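Zostia translation project – progress note, September

Quick update, fuller one when the draft is done.

Where we are: 12 chapters of the novel in English, first pass. Two more half done. The duel at Basetti was a pig to get right, three versions, kept the shortest. Clara-type heroine in the original is a bit of a doormat until the winter chapters so I've left her that way, tempting as it was to give her better lines early. The editor at Clinus agrees.

Money: 3,045 spent out of the grant so far. Mostly the reader's fee and the rights extension from Peltonen. Nothing on travel yet. Receipts are in the shared folder, two missing, will chase.

Problems – the dialect. The smugglers speak a coast dialect and the hero drops into it when he's angry or in love, so most of the book. Tried plain English with odd word order, reads like a joke. Now using clipped everyday speech and no funny spellings. Sample attached, please say if you hate it.

Also the title. Clinus want "The Salt Bride", Peltonen say it has to stay close to the orignal. Waiting on them. Cover can't start til thats settled.

Next: finish the abbey section, send the lot to the second reader, then the glossary (short, I hope). Call Monday if you need anything for the board before then.

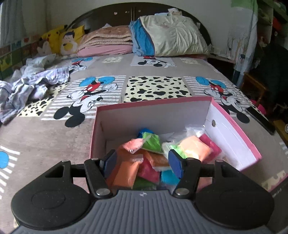
Open box with pink rim, colorful packets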